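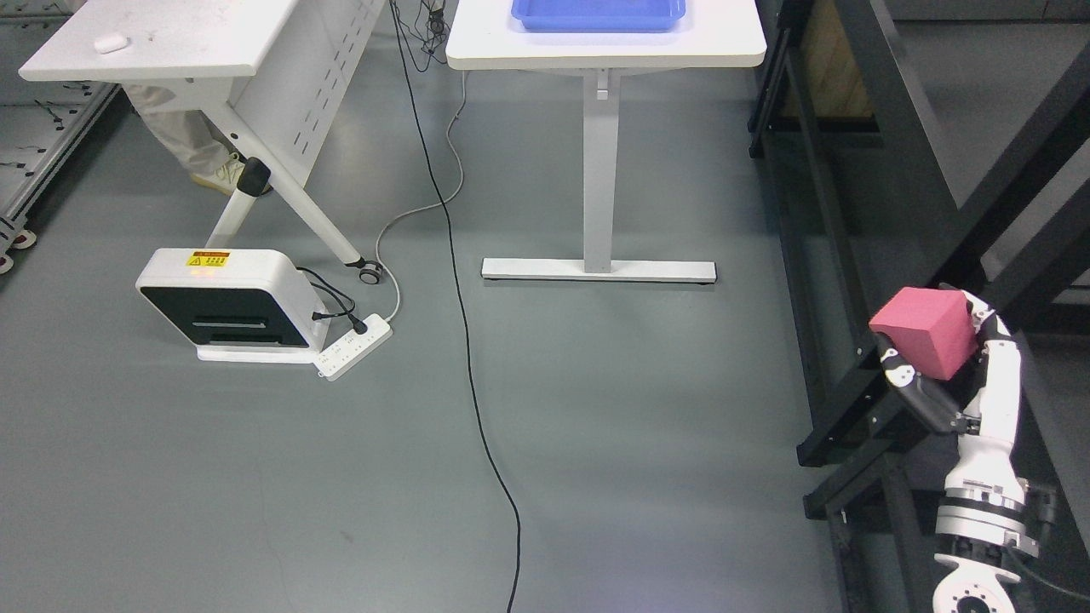

本页最后更改:2022年8月20日

分类:桌面与收纳 > 托盘、小件 | 邮件存档第 2813 封

主题:回复:蓝托盘、绿托盘,还有折叠桌的老问题
发件人:Leandro Herrero

各位好,Birgit 好:

先跟 Birgit 道个歉,你那封信我早就读过了,读完还想着晚上泡杯茶慢慢回,结果茶泡了不知道多少回,信一个字也没写。后来搬屋子、换钥匙、给窗户重新打胶,一件接一件,夏天就这么过去一大半。好在托盘这个话题不会过期,列表里也有好几位朋友私下问我后来怎么选的,我就索性写长一点,大家耐着性子看吧(不耐烦的可以直接跳到价钱那一段,我不会生气)。

你信里有一句话,我抄在这里:

> 小东西放在桌面上总会走散,我想给它们一个固定的落脚处,
> 可又不想要深盒子,手伸进去什么也看不见。

说得太对了。我以前用的就是深盒子,还是带盖的那种,觉得整齐。用了一阵子才发现,凡是带盖的,盖子最后一定不在盒子上,凡是深的,底下一定压着一层谁也想不起来的东西。我那个最深的盒子,年初倒出来,里头有两把早就以为丢了的卷尺,还有一包受潮的垫圈。所以浅托盘这个方向我是举双手赞成的,边上有一圈矮矮的沿,东西滚到边就停住,站着看一眼就知道有什么没什么。

我们 Bustholm 这间屋子的桌子是分两边用的。一边是白色的折叠桌,带小轮子,前面挂着一块打了长条孔的挡板;另一边是圆角的白桌子,底下是长长的横脚。折叠桌用得久了,什么都往上放,眼镜盒、钥匙、喝了一半的水,还有各种来路不明的充电头。我劝过大家很多次,说这张桌子是临时摊东西用的,收工的时候要清。劝的效果嘛,你们猜得到。后来我不劝了,改成把要紧的小件全挪到另一边的圆角桌子上,并且规定:放上来就要进托盘。这条规定倒是执行得很好,可能是托盘摆在那里,人不好意思往旁边扔。 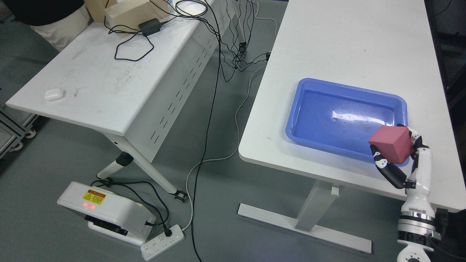
选托盘的时候,我最在意的是底面,颜色倒在其次。底面太光滑的,灯一开就是白花花一片,找颗小螺丝得歪着头看;底面带一点细纹的,反光就散开了,眼睛舒服得多。蓝的这张就是光滑那一派,底上拖着一条一条的亮光,中间还有几道小擦痕,介意的人会很介意。我自己不太在乎擦痕,托盘嘛,本来就是拿来蹭的。隔壁折叠桌上那堆黑电线绕来绕去、一直垂到桌子另一头去,才是我真正看着难受的东西,我已经买了理线的魔术贴,下次去就绑。顺便说一句,那张桌面也该擦了,灰和划痕混在一起,远看分不出哪个是哪个。我的办法是先用半干的布走一遍,再用温水加一点点洗洁精,千万别一上来就用钢丝球,那是给自己添新划痕。

再说泡沫方块。Birgit 你问过我拿什么当“占位”的东西,我现在的回答是小泡沫块,粉红偏红的那种就很好,颜色跳,放在蓝托盘里隔着半间屋子都认得出来。你可能会笑我,占位为什么要专门弄个东西?我解释一下我的用法。托盘空着的时候,总有人以为它没人用,顺手就端走装零食去了(我说的是谁,谁心里有数)。放一个方块在里面,大家就知道这张托盘是有主的,别动。方块又轻,落到地上不响,小孩拿去捏也不会捏出事来。要用托盘的时候把方块拿出来,用完再放回去,就这么一个来回。听起来啰嗦,做熟了一点也不费事。

挑方块有几点心得,供参考。边角最好略微圆一点,太利的角容易先磕掉渣,渣掉在浅色托盘里很显眼。表面选哑光的。别买香味的!我买过一袋,整个柜子一股草莓味,到现在那个抽屉我都不大愿意开。大小以一只手抓起来舒服为准,太小的会跟橡皮混在一起,太大的又占地方,托盘本来就浅,放一块大的进去就像在澡盆里停了一辆车。

颜色搭配这件事,列表里上个月吵过一轮,我当时没插嘴,现在补一句。有朋友主张全部统一成一个颜色,说好看。我不反对好看,可是统一颜色之后,你得贴标签,标签会翘边,翘边的标签会粘袖子。我宁可一张桌子一个颜色:

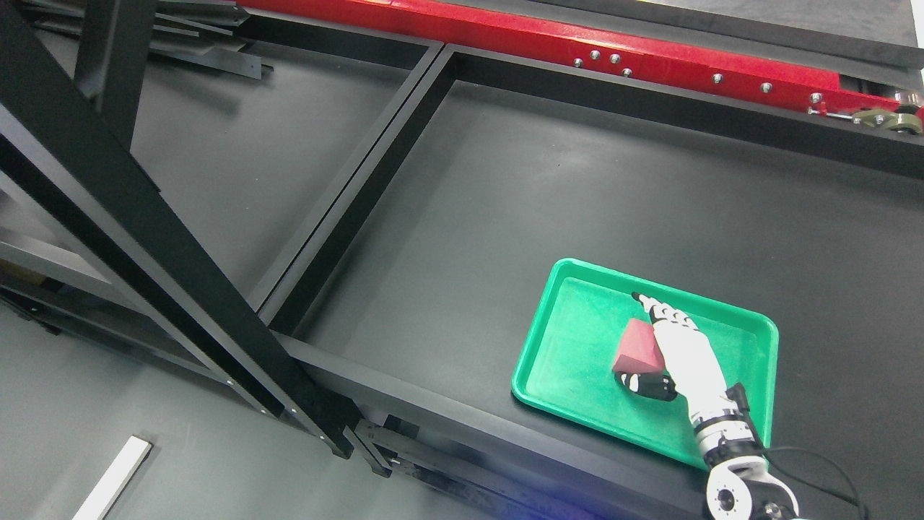 白桌子用蓝的,深色桌面用绿的,谁端错了,一放下去自己就觉得别扭,不用别人开口。深炭灰的桌面配亮绿的边沿,对比特别清楚,沿口在哪儿一眼就看到,傍晚光线差的时候也不会把杯子搁到托盘边上去。绿托盘里头的底色比边沿浅一些,偏薄荷,还带一点细纹,正好是我前面说的不晃眼的那种。如果只能留一种,我会留绿的。不过蓝的我也舍不得扔,毕竟刷得干净,水一冲就好,绿的纹路里进了铅笔灰,要用旧牙刷慢慢蹭。

价钱。我知道有人是从头直接跳到这里来的,欢迎!Lesurow 目录里的浅托盘,成套买是 398,一套 3 张,颜色可以混,运费另算。我觉得贵了点,可是他们家的沿口磨得细,端着不割手。Uysal 的便宜不少,缺点是盘底容易拱,放在桌上会转圈,像个陀螺,你轻轻一碰它就给你转半圈。我试过在底下贴毛毡垫,管用,就是擦桌子的时候毛毡会吸水。还有一种办法是去厨具批发那里淘,面包店用的那种浅盘也能凑合,只是尺寸五花八门,叠不到一起去。预算呢,一间屋子连托盘带理线带带方块,大约 500 足够了,多出来的可以给折叠桌换一组好一点的脚轮。

说到脚轮,我多嘴几句。折叠桌的小黑轮子最怕缠头发和线头,缠住了它不吭声,只是推起来发涩,你一使劲,桌上的东西就滑。每隔一阵子把桌子侧过来,用小剪刀顺着轮轴剪一圈,再用镊子把碎毛拽出来。侧桌子之前,请先把桌上的东西收走。这句话写出来有点傻,可我就是没收走的那个人,一整盒图钉,捡到半夜。圆角那张桌子没有这个烦恼,横脚平平地落在地上,稳是稳,扫地的时候要绕一下,扫帚头拐不进去的地方我用长毛刷。两种桌子各有各的脾气,让我再选一遍,大概还是一样买一张。

另外,有人问靠墙的铁架子要不要也用托盘分层。我试过,结论是看架子的深浅。架子浅,托盘横着放会探出来,走路容易撞到胯骨;竖着放又够不到里头。我们现在架子上放的是大件,小件一律上桌。架子侧面如果有一排排的孔,挂几个小钩子倒是挺划算,剪刀、胶带、抹布都能上墙,桌面又省出一块来。

最后是我自己没想明白的一个问题,拿出来请教大家:托盘靠桌子前沿放好,还是往里放好?我习惯靠前,拿东西顺手;我太太坚持往里推,说靠前迟早被袖子带下去。我们俩为这个在饭桌上辩论过,没有结果。谁家有经验的,请回信到列表,不要只回给我,上次那么好的一段关于抽屉滑轨的讨论就是私下聊掉的,别人都没看到,怪可惜。

Birgit 的原信附在后面,方便后来加入的朋友接得上。

祝大家桌面清爽,
Leandro

----- 原始邮件 -----
发件人:Birgit Thiele
主题:蓝托盘、绿托盘,还有折叠桌的老问题
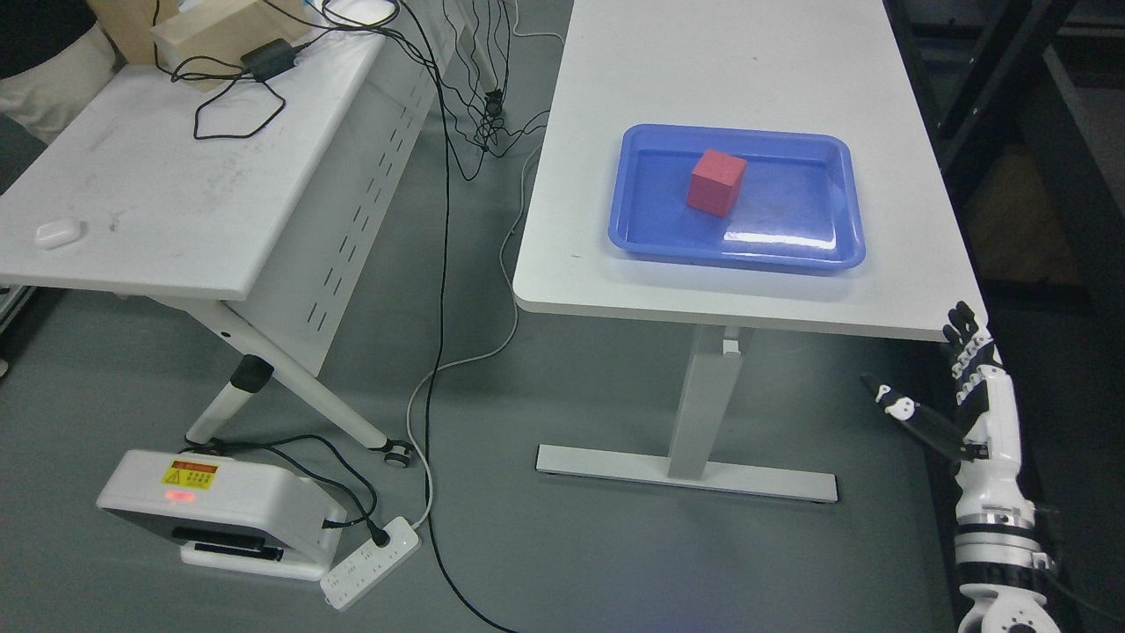
Furkville,五月

> 亲爱的 Leandro,亲爱的各位:
>
> 这边终于暖和了,我把冬天堆在工作间的东西一样一样往外清,
> 清到一半坐下来喝咖啡,就想起给你们写信。
>
> 小东西放在桌面上总会走散,我想给它们一个固定的落脚处,
> 可又不想要深盒子,手伸进去什么也看不见。你们那边用的浅
> 托盘我一直很羡慕,一张白桌子,一只蓝托盘,里面就放一个
> 小方块,看着心里都安静了。我这边呢,桌上永远有纽扣、线轴
> 和半块饼干。
>
> 想请教几件事。托盘底面要光的还是要带纹的?桌子是白的,
> 托盘用深色会不会显得重?还有,你们拿什么占位?我用过
> 小石头,好看是好看,可是把盘底硌花了。
>
> 折叠桌我也快下决心了,只是听说有的脚轮推不了多久就涩。
> 如果你们有用得顺的,请告诉我牌子,贵一点也没关系,
> 我实在不想再蹲在地上修轮子了,膝盖不答应。
>
> 不急着回,等你有空。代我问候你太太,她上次寄来的杏子酱
> 我们早就吃完了,瓶子洗干净了还留着,哪天装点什么寄回去。
>
> Birgit

回复 3 条 | 分享到其他列表
联系列表管理员 | 退订说明 | 返回页首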